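3.2 Bedding and overnight humidity in the sleeping room

The second part of the study looked at the bedroom, where windows are usually closed for the longest stretch of the day. Moisture given off by a sleeping person has to go somewhere, and in a small room with a closed door much of it ends up in the bedding and in the surface layer of the walls. Earlier work on moisture buffering has dealt mostly with wall finishes. Bedding is often left out or treated as a fixed value.

We logged relative humidity and air temperature in 31 bedrooms in the Pelten district. All of the homes were built to the same two floor plans, and each bedroom had one outside wall. Loggers were placed at pillow height and at the top of the door, and readings were taken every 17 minutes from evening until the room was first aired in the morning. After removing nights with a window open or a logger fault, 3,148 room-nights were left for analysis.

Residents filled in a short form on the type of bedding used, the number of sleepers, and whether the bed was made directly after getting up or left open. They were not asked to change their habits. Rooms were grouped by wall finish (painted plaster or wallpaper) and by the distance between the bed and the nearest wall, measured at the mattress edge.
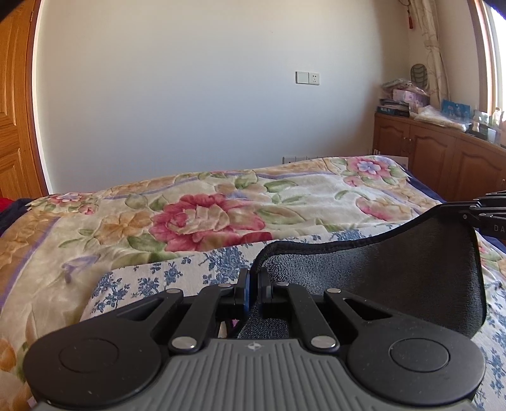 Figure 2. Bed and off-white wall.

Wall finish had less effect than we expected. In rooms with painted plaster, the overnight rise in humidity was slightly smaller than in rooms with wallpaper, but the two groups overlapped for most of the night. The distance from bed to wall mattered more. Where the bed stood close to an outside wall, humidity at pillow height was slower to fall after airing, and the difference was still present at noon in the colder months. By May it had disappeared.

The habit of making the bed early also showed up in the readings. In rooms where the covers were pulled up right after rising, the lower logger stayed above the upper one well into the morning. In rooms where the covers were left turned back, the two readings came together sooner. We can't separate this fully from airing -- residents who left the bed open also tended to open the window for longer.

The readings were compared with values from the Prisen moisture model, run once with bedding left out and once with a simple storage term for the mattress and covers. Without the term, the model gave a faster morning drop than was measured in both floor plans. With it, the shape of the curve was close to the logged data, though the peak before waking was still too low. A likely cause is the single mixing zone used for the room air, which we return to in Section 4.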